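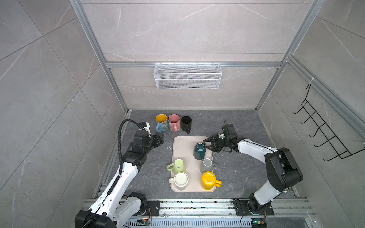
3 Collecting the demonstrations

3.1 The station and the task

All demonstrations used in this paper were recorded at one station in our laboratory in Flildale. The station is a booth with two arms fixed to a common rail at the front, one at the left and one at the right, so that both can reach the tray in the middle of the table. Figure 3 shows the station from the fixed camera during the mug task. The same view is given to the policy as input, together with the joint positions of both arms.

Figure 3. Mug task at the Flildale station, fixed camera. The right gripper holds a mug which is upside down on the tray, while other mugs wait on the tray and at the back of the table.

The mug task was chosen after a first study with boxes (the Brirnmont set), where we found that the learned policy was almost indifferent to the orientation of the object. With mugs this is not possible. A mug may stand upright, lie on its side or be turned over, and for each of these cases the gripper must come from a different direction. The handle makes a further difficulty. When it points outwards over the rim of the tray it can be grasped easily, but when it points towards a neighbour the operator often has to move the neighbour first.

The operator is asked to bring every mug on the tray into the upright position and then to place it in the row at the back. Either arm may be used, and a mug may be passed from one arm to the other. We did not prescribe an order. In an early version of the protocol the order was fixed, from the left to the right, and the resulting policy stopped completely whenever one position on the tray was free. We therefore discarded those recordings and they are not counted here.

3.2 Operators and recording

The arms were controlled by two operators who worked in turns. Both had used the Lirura teleoperation software before, but only one of them had experience with two arms at the same time. Before the first counted recording, each operator practised until three episodes in sequence could be completed without dropping a mug.

In total 115 episodes were kept. An episode starts when both grippers are open and above the table, and it ends when the operator presses the pedal. The length of an episode depends strongly on the starting arrangement. The longest ones contain nearly 45 separate grasps, including those which failed and were repeated. We did not cut the failed grasps out of the recordings. A policy which has seen only clean movements does not know how to continue after a mug has slipped, and in our opinion the repeated attempts are among the most useful parts of the data.

Between the episodes the operator rearranged the mugs by hand. In the beginning we left this arrangement to the operator's own choice, and we noticed in May that the choice was less varied than we had supposed. Mugs lying on their side were put mostly with the opening towards the operator, and dark mugs were put seldom next to each other. After this, the arrangement was taken from a printed sheet which was produced by a small random program. The sheet gives for each mug a position, a pose and the direction of the handle. The recordings made before and after this change are marked in the data, and in Section 5 they are compared.

3.3 Labels and exclusions

Every episode was watched again by the operator who had not recorded it. This person wrote down the time at which each mug was first touched, the arm which touched it, and whether the grasp was on the handle, on the wall or on the base. When the two arms held one mug together, both were noted. The labels are not shown to the policy during training. We use them only for the analysis of errors.

An episode was excluded for one of two reasons: the camera picture was interrupted, or a mug left the area which the arms can reach. A collision between the arms was not a reason for exclusion as long as the operator could go on without help from outside.

The dark mugs need a separate remark. On the dark table top their outline is weak in the camera picture, and the second viewer was sometimes unsure of the moment of first contact. For these mugs we took the time from the gripper current, following the procedure described by Szewczyk for transparent containers, and not from the picture. The threshold was set once and was the same for both arms. We have not tested if a lighter table would give better results, as a change of the surface would have made the later recordings not comparable with the earlier ones.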